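Stelios Rallis
7/26/18

1/ OK, I have been threatening to do a thread on sourdough rye for months and the kitchen is finally cool enough to think in. Strap in, this is going to be long and there will be caraway.

2/ Background for new followers: I grew up on soft white supermarket bread and loved it. Then I moved to Jurndale, rented the flat over a bakery called Furtună, and woke up every day at 4 to the smell of dark rye coming through the floor. That was the end of me!

3/ The baker is Iulian Grecu. I asked him for the recipe on my second day and he laughed and gave me a jar of starter instead. No instructions. I killed it in a week. He gave me another jar (and a look).

4/ So, the starter. Rye starter is so much easier than wheat, I can't believe everybody begins with wheat. It's thick like wet cement, it smells like green apples, and it forgives you. I feed mine whole rye and water, equal weights, and leave it on top of the fridge.

5/ Mine is called Gumau. My niece named it, don't ask me what it means. It has its own shelf.

6/ The big thing I had to unlearn is kneading. Rye dough doesn't get stretchy and you can't make it stretchy. Stir it with a big spoon until there's no dry flour, then stop. I spent a whole winter slapping paste on a counter and getting it in my hair.

7/ My everyday loaf, one tin: all of last night's starter (save a spoonful!!), 400 g whole rye, 350 g warm water, 9 g salt, a spoon of dark honey, and as much caraway as you can stand. I can stand a lot.

8/ Wet hands, scoop it into a greased tin, smooth the top like you're icing a cake, dust with flour. When the flour on top cracks like a dry riverbed, it goes in the oven. Forget the clock. In March that took my kitchen most of the afternoon, this week it's been wildly fast.

9/ Bake hot for the first 15 minutes, then turn it down and give it 60 more. It should sound hollow when you knock on the bottom. Mine always sounds a little less hollow than I want and it's always fine.

10/ AND THEN YOU WAIT. Wrap it in a towel and leave it for 24 hours before you cut it. I know. I know! But if you slice it warm, the middle gums up your knife and you'll think you messed up. Day two is good, day three is the best bread you've ever had.

11/ Things it's good with, in order: cold butter and salt, smoked fish, sharp cheese and pickles, more butter. My neighbor puts peanut butter on it and I've come around.

12/ Flour! People keep asking. I get mine from Nukadow, the little mill out past the reservoir. They grind it coarse and you can smell it through the bag. Supermarket whole rye works too, I used it for years. Just get the darkest one they have.

13/ Two slices of loaf number 29 (yes, I number them in a notebook) with egg and mustard. 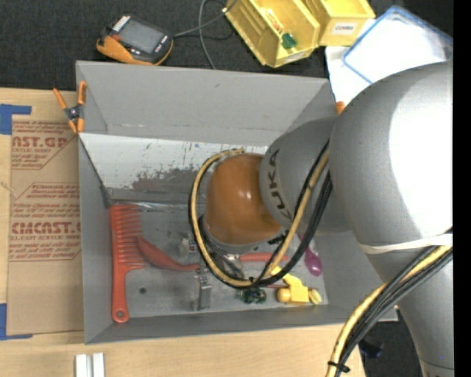
14/ Questions from the replies

"Can I freeze it?" Yes, sliced, with paper between the slices. Goes straight in the toaster.

"Mine has a big gap under the crust." Usually it sat too long before baking. Loaf 23 had one you could keep a mouse in. Put it in earlier next time, and make croutons out of this one.

"Do I need a scale?" I'd get one, cups and rye really don't get along - the flour packs down differently every time you scoop it.

15/ Next up I'm trying Iulian's version with soaked old bread in the dough, where you toast the stale ends, crumble them into hot water and stir the whole lot in. He says it makes the loaf darker and keeps it moist for a week. I have a bag of ends in the freezer ready to go.

16/ If anyone in Jurndale wants a spoonful of Gumau, bring a clean jar and come by after six. Ring the bottom bell, the top one's broken.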